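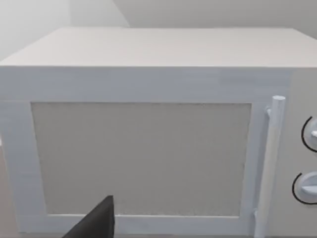
Marisa Olmedo Paredes
Fundadora y profesora de cocina en Rimgate

Hola, pasa, pasa. Soy Marisa y llevo Rimgate, una escuela de cocina para gente que come todos los días y cocina cuando puede (o sea, casi todo el mundo que conozco). Si has llegado hasta esta página será porque alguien te ha hablado de nosotros, porque buscabas un curso para regalar o porque se te ha vuelto a pegar el arroz. Cualquiera de las tres me vale.

De dónde sale todo esto

Yo no vengo de una familia de cocineros. Mi madre hacía cuatro platos, muy ricos los cuatro, y los repetía en el mismo orden desde que tengo memoria. Aprendí a cocinar tarde y mal, en un piso compartido en Messina, adonde me fui a estudiar filología y de donde volví sabiendo hacer caponata. La filología también la terminé, que conste, y la uso más de lo que parece: leer una receta antigua y entender qué quería decir «un fuego alegre» tiene su miga.

En aquel piso éramos seis y había una sola sartén decente. Quien llegaba primero a la cocina, cenaba; los demás esperaban, opinaban y robaban pan. Ahí me di cuenta de que me gustaba muchísimo explicar lo que estaba haciendo mientras lo hacía. Era insoportable, me lo decían todos, pero luego me pedían que les repitiera lo de las berenjenas.

Al volver estuve diez años en Vallholm, una empresa de comedores escolares, primero haciendo menús y después formando a los equipos de cocina. Aprendí lo que es preparar lentejas para 253 criaturas y que se las coman, cosa que no te enseña ningún libro. Aprendí también a organizar una nevera, a no tirar nada y a escribir una receta que otra persona pueda seguir sin llamarme por teléfono. Todo lo que hago ahora viene de ahí, ¡hasta la manía de etiquetar los táperes con la fecha!

Y un buen día, con una indemnización pequeña y unas ganas enormes, alquilé el local. Antes había sido una mercería. Todavía salen botones de debajo del rodapié cuando barremos a fondo, y los guardo en un tarro al lado de la sal.

Qué enseñamos

Cocina de casa. Lo digo así de claro para que luego no haya disgustos: si buscas esferificaciones o quieres preparar una prueba de acceso a hostelería, hay escuelas estupendas y te las recomiendo con mucho gusto si me escribes. En Rimgate aprendes a hacer un sofrito con paciencia, a cocer legumbres, a limpiar un pescado sin pasarlo fatal, a hacer caldo y a decidir qué se cena con media coliflor y dos huevos.

El curso de base dura catorce sesiones. Empezamos por el cuchillo, que es lo que más miedo da, y acabamos con una comida completa que preparáis vosotros de principio a fin mientras yo me siento (bueno, lo intento) y no toco nada. Entre medias hay verduras, arroces, huevos, masas sencillas, guisos, salsas y una sesión entera dedicada a las sobras, que es mi preferida. La gente llega a esa clase con cara de castigo y sale queriendo hacer croquetas de todo.

Luego están los talleres sueltos, que van cambiando con lo que haya en el mercado. El de conservas lo hacemos siempre en junio, cuando empieza el albaricoque bueno, y se llena enseguida. El de pan tiene lista de espera porque las masas necesitan sitio y el local es el que es. El de cocinar para uno solo nació casi sin querer, de tanta gente que me decía «es que para mí sola no me pongo», y ahora es uno de los más alegres.

Omico, o el cuaderno

A cada alumno le damos el primer día su Omico. Es nuestro cuaderno de cocina, y el nombre es el apodo que le puso un grupo de los primeros cursos y que ya no hubo manera de quitarle. Trae las recetas en la página de la izquierda y la de la derecha en blanco, para que apuntes lo tuyo: que tu horno quema por detrás, que a tu suegro no le gusta el comino, que la próxima vez menos agua.

Me hace una ilusión tremenda cuando alguien vuelve al cabo del tiempo con el cuaderno hecho un desastre, con manchas de tomate y las hojas onduladas. Los que me traen uno impecable se llevan una mirada severa.

No lo vendemos aparte. Me lo preguntan mucho y lo siento, pero sin haber pasado por clase la mitad de las notas no se entienden. «Hasta que huela a lo que olía el otro día» es una instrucción real de la página de la cebolla, y no pienso cambiarla.

Cómo son las clases

Grupos pequeños, mesa larga y delantal puesto. Se cocina por parejas y os vais cambiando de compañero, así que al final del curso os conocéis todos, queráis o no. Hablamos bastante. A veces demasiado, y entonces se nos pasa la pasta, y también se aprende algo de eso.

Al terminar nos sentamos y nos comemos lo que hemos hecho. Para mí esa parte es tan importante como la otra: probar, comentar, decir que está soso si está soso. Pido que se diga con cariño, y que se empiece siempre por el plato propio.

Tenemos en cuenta alergias e intolerancias, pero avisadnos al apuntaros, por favor, que los ingredientes los compro la víspera. Las clases vegetarianas no van aparte: casi todo el curso de base se puede seguir sin carne ni pescado, y en las sesiones en que no, preparo otra cosa para quien lo necesite.

No hace falta traer nada. Si tienes un cuchillo que corte poco, tráelo y lo afilamos en la primera sesión.

Lo que me preguntan siempre

¿Y si no sé nada de nada? Pues perfecto. El curso de base está escrito para ti. He tenido alumnos que no habían encendido un horno en su vida y que ahora me mandan fotos de sus empanadas a horas muy poco razonables.

¿Puedo ir con mi hijo? A los talleres marcados como familiares, sí, a partir de seis años. Al curso de base no, porque hay mucho cuchillo y mucho rato de pie.

¿Se puede regalar una plaza? Claro. Te mandamos una tarjeta con el nombre de quien tú quieras, y esa persona elige las fechas. Solo te pido que no la uses como indirecta, que se nota muchísimo en la primera clase y luego el ambiente tarda en levantarse.

¿Qué pasa si falto un día? Recuperas la sesión con otro grupo, si hay hueco. Las recetas ya las tienes en el Omico, pero ven igualmente, que la gracia está en hacerlas juntos.

Lo que viene

Me gustaría abrir una biblioteca pequeña en el altillo. Tengo muchos recetarios de parroquias, de asociaciones de vecinos, de marcas de levadura que ya no existen, todos comprados en mercadillos, y me da pena que estén en cajas. Si tienes alguno en casa y no sabes qué hacer con él, acuérdate de mí. Sobre todo los manuscritos, esos con la letra apretada y las cantidades en tazas que vete tú a saber de qué tamaño eran.

También quiero recuperar las cenas de barrio, que hicimos durante una temporada y se quedaron aparcadas por falta de manos. Cada mesa traía un plato y nosotros poníamos el caldo y el pan. Echo de menos aquel jaleo, las fuentes sin dueño que aparecían al día siguiente y las discusiones sobre si la tortilla lleva cebolla (en esta casa, sí).

Si quieres apuntarte a algo, preguntarme una duda o contarme cómo hacía tu abuela las albóndigas, usa el formulario de la página de contacto. Lo leo yo, casi siempre por la noche y con la cena al fuego, así que si ves alguna errata en la respuesta ya sabes que estaba removiendo con la otra mano.

Un abrazo,
Marisa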